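Home Posts Recipes (two so far) About

Shopping in Wilthorpe on a Friday

I moved to Wilthorpe for the quiet and got it, along with one shop that closes for lunch at a time of its own choosing. The town has 500 people and every one of them was ahead of me at the counter.
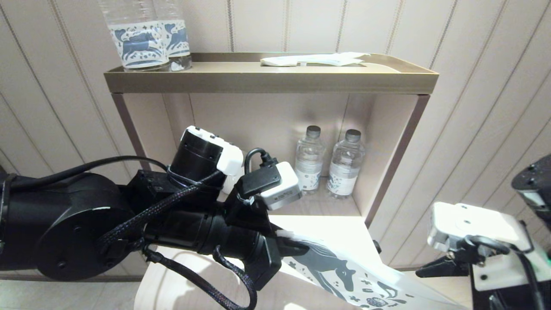
I was after tea. The Erodell Tea Room used to sell its own blend, a smoky thing that tasted like a campfire with good manners, until it changed hands in December and went over to coffee. I took this well. I wrote only 2 letters. 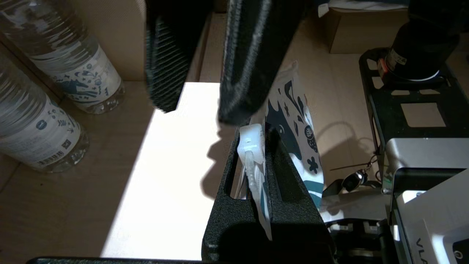
White paper, blue and teal print.

So I drove to Drovbridge, 32 kilometres each way, where Timo Böttcher keeps a stall and strong views on milk. He sold me a dark Assam and told me to steep it for longer than I wanted to. I did as I was told — the colour was alarming.

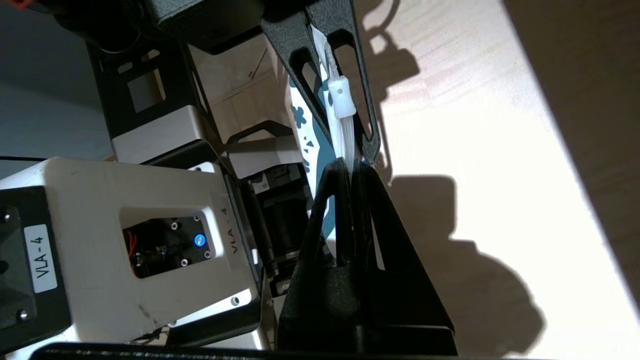

It's good tea, mind you. I've had three cups and reorganised the pantry. The second letter has had a reply, too, offering me a free flat white, and I'm still working on my answer.

Contact | © Tran Street Diary | Back to top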